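# Handout 11: Learning from Demonstration with Two Arms

Feb 25, 2022. Prepared by Theano Alexiou for the Skirnlow robotics course.
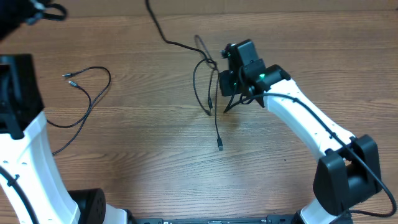 Marijke De Haan objected to the draft of this handout that a policy should never be judged on the same cable layouts used to train it, and that the January results mixed the two. The objection is accepted, and the tables have been split accordingly.

## 1. The task

Flexible objects are difficult to model. A cable has no fixed shape, and a small pull at one end may move a section far from the gripper. In the Rallis study, the two arms are therefore trained from recorded human demonstrations, without a physical model of the cable. The work area is a wooden tabletop on which loose black cables, including one with a USB connector, are laid between the arms.

## 2. Method

The training set holds 1,934 demonstrations. Each one stores joint positions, gripper opening and camera images at matched time steps. The policy receives the most recent images and joint positions and predicts a short sequence of motions for both arms. Only the first part of that sequence is carried out before the policy predicts again.

Students should note the difference between the following:

- **Seen layouts:** starting positions that also occur in the training set.
- **Held-out layouts:** starting positions kept back for testing, 42 in total.

## 3. Reading the results

Success on held-out layouts was clearly lower than on seen layouts. Most failures fell into one group: the gripper closed on the wrong strand where two cables crossed. Irfan Majimbun's error log lists these cases separately from dropped connectors.

## 4. Preparation for the next session

Read Section 2 of the Rallis report. Submit a one-page answer on how crossing cables should be represented in the test set. Answers go to Noel Saludo.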